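Folding Laundry the Slow Way in Bresport

The towel cost less than any screw in the machine that handles it. It has been through the wash so many times that one member of the Brakcombe shared workshop calls it the most studied bath linen in the county.

Brakcombe occupies the ground floor of a former print shop in Bresport. Members pay by the month for a key, a shelf and a turn at the tools. Most of what gets built is furniture, bicycle parts and the odd canoe. Since February, one room with a white tiled floor has belonged to a project called Zustden, which has a single goal: get a robot arm to fold a towel and set it down neatly.

The members behind it had no background in robotics. One repairs sewing machines, another drives a delivery route and works on the arm from six in the evening until the building locks up. They paid for the parts out of pocket and have kept every receipt. The total so far is $2,369, with $631 of that going to the gripper and the spares that followed it.

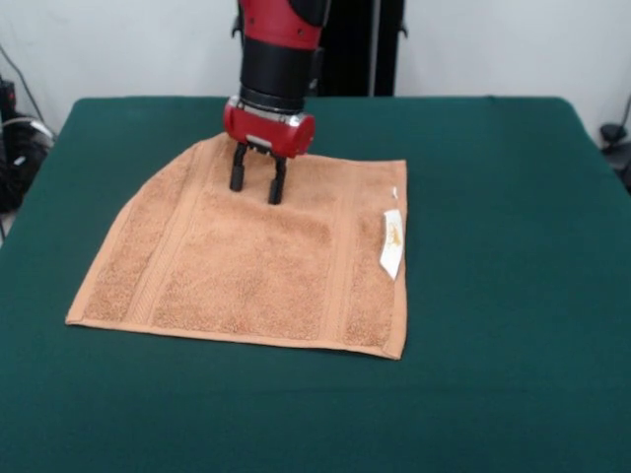 The gripper presses down on the towel at the Brakcombe workshop in Bresport.

Cloth is hard for a machine. A wooden block has the same shape every time it is picked up. A towel takes a new shape whenever it is touched, and the fingers have to close on enough fabric to hold it without digging into the table. The group's first attempts were on bare plywood, and the fingertips skidded. A layer of green cloth over the tabletop gave them something softer to press into. It also made the tan towel easier to pick out in the camera pictures.

Terry was chosen on purpose. Bedsheets were too thin for the fingers to catch, and a wool blanket was too heavy for the wrist. The loops on a bath towel give the gripper something to bite. They also shed, and lint in the finger joints has stopped work on more evenings than any software fault.

Corners come first. If the arm can take hold of a corner, the rest of the fold is mostly a matter of carrying it to the right place and letting go. Finding the corner took the group most of the spring. The software was confused for weeks by the care label, which it kept treating as part of the hem. Cutting the label off was discussed and voted down. Towels in real houses have labels, the argument went, and the arm would have to learn to live with them.

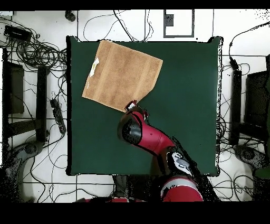
Two Ways to Pick Up a Towel

The members now work with 2 methods. In the first, the gripper goes for a corner and draws it across. In the second, it takes hold farther in and raises the cloth from there, letting the sides hang. The corner method gives a better fold. The other one is more useful when the towel has landed in a heap and no corner can be found.

Both are written down in a ring binder that stays on a shelf by the door. Each page has the date, the settings and a line or two on what went wrong. The shorthand takes some getting used to — "tent, slid left" is a typical entry.
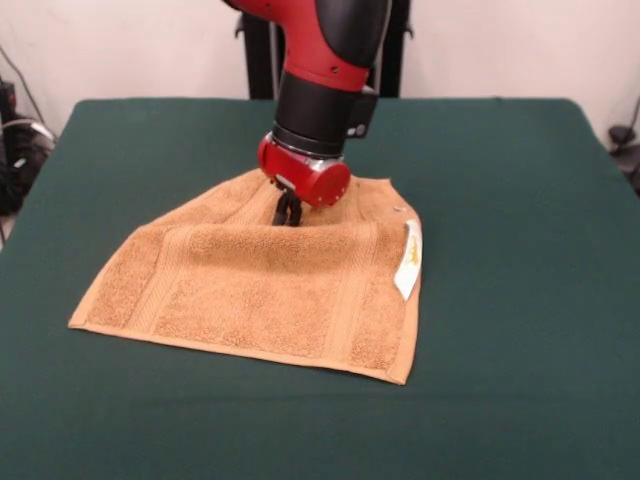
Grip force has been the longest argument. Too little and the towel slips out partway up. Too much and the fingers leave a crease that throws off the next attempt. The group settled on a setting of 18 on their own scale, which was drawn up by the sewing machine repairer and has no units. It works for this towel. A thicker one, bought in the same shop, needed a different number and was put away for later.

The name Hellström comes up often in the room. It is what the members call their control program, after the label on a crate that served as their first desk. The program runs on a secondhand laptop and is rewritten a little at a time, usually late in the evening. Older versions are kept, and the group has gone back to them more than once.

There are no plans to sell anything. The next job is a second fold on top of the first, and after that a hand towel. The members would also like to run the cables somewhere other than the floor, a task that has been on the whiteboard since the beginning.

Visitors are welcome on open evenings, from seven o'clock. The workshop asks that they leave drinks at the door.

Comments (3)

terrycloth_fan
I've been folding towels for forty years and still can't do a fitted sheet. Let me know when they get to those.

millrace
Good piece. Would have liked more on the software. Is Hellström going to be shared anywhere?

benchdog22
We had the same lint problem on a homemade quilting machine. A stiff paintbrush after each session took care of most of it.

Contact us | Copyright, all rights reserved | Back to top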